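Perchas de alambre y poco sitio: cómo ordenar la ropa limpia

La ropa limpia pasa más tiempo en el cesto que en el armario. En los pisos pequeños, donde no hay cuarto de plancha ni tendedero fijo, el cesto se queda en mitad del paso y las prendas se arrugan unas encima de otras. La solución más barata sigue siendo un perchero de pie con una sola barra.

El perchero de madera clara, con dos montantes y una barra fina de metal, ocupa muy poco si se arrima a la pared. No sustituye a un armario. Sirve para la ropa que se va a usar en los próximos días y para la que acaba de salir del cesto y todavía no tiene destino. 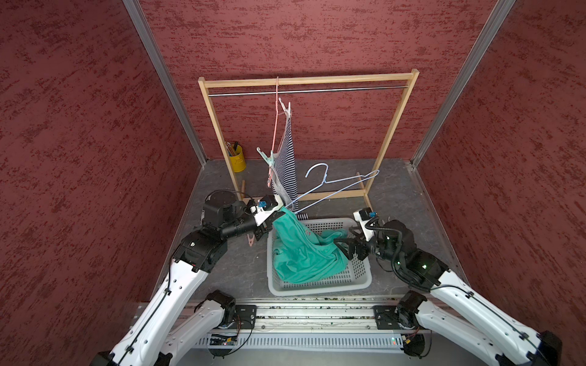

Mutiso Gemen

Una percha rosa de alambre ya cuelga de la barra, con la prenda de rayas blancas y negras. La verde azulada sigue hecha un bulto en el cesto blanco de plástico, y conviene sacarla antes de que se marquen los pliegues. Se coge por los hombros, se sacude y se cuelga.

Las perchas de alambre tienen mala fama. Las muy finas dejan marca en los jerséis y se doblan con un abrigo, pero para camisetas y blusas funcionan bien, y en una barra corta caben muchas más que de las gruesas. En Grestton, una tienda de menaje de barrio, el paquete surtido de colores cuesta 5 euros. Las de pinza van aparte y sirven para faldas y pantalones.

El cesto también cuenta. Los de paredes perforadas dejan pasar el aire – algo que se agradece si alguna prenda ha salido de la secadora con el cuello húmedo – y pesan poco. Uno de 29 litros basta para una colada de dos personas. Si se llena hasta arriba, lo de abajo acaba en la plancha.

Queda el asunto de dónde ponerlo todo. Un hueco de 61 centímetros entre dos muebles puede ser suficiente para un perchero estrecho, con el cesto delante mientras se cuelga. En octubre, con el cambio de temporada, la barra se llena enseguida y toca decidir qué se guarda en cajas.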